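Wood and Moisture: Handout 3
Prirnwood Furniture Technology Program
Mar 28, 2023

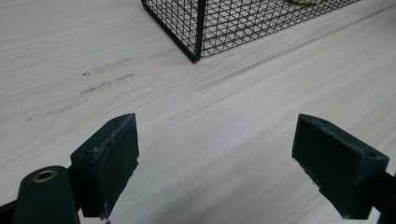
Equilibrium moisture content (EMC) is the moisture content at which wood neither gains nor loses water to the surrounding air. It depends mainly on relative humidity and, to a lesser degree, on temperature. Moisture content is given as a percentage of oven-dry weight, so green wood can exceed 100 percent.

Below the fiber saturation point – near 30 percent for most species – water leaves the cell walls and the wood shrinks. Above that point only free water in the cell cavities is lost, and dimensions stay almost constant.

Shrinkage differs by direction. Tangential movement is usually the largest, radial movement is smaller, and movement along the grain can be ignored in most furniture work. Flat-sawn boards therefore change more in width than quartersawn boards of the same species.

Worked case. The Goltier panel is 3,000 mm long and is fixed to a steel base. Calculate seasonal movement across the width only. Use the tangential coefficient from Table 2 and the moisture range measured in the Fluson store room. Slot the fasteners across the grain and leave the center row fixed.

Finish slows moisture exchange but does not stop it. Coat both faces equally. A panel sealed on one face only will tend to cup when humidity changes.

Before the next lab, read the Vītola notes on kiln schedules, sections 1 to 3. Bring your oven-dry weights from the March samples, recorded in grams.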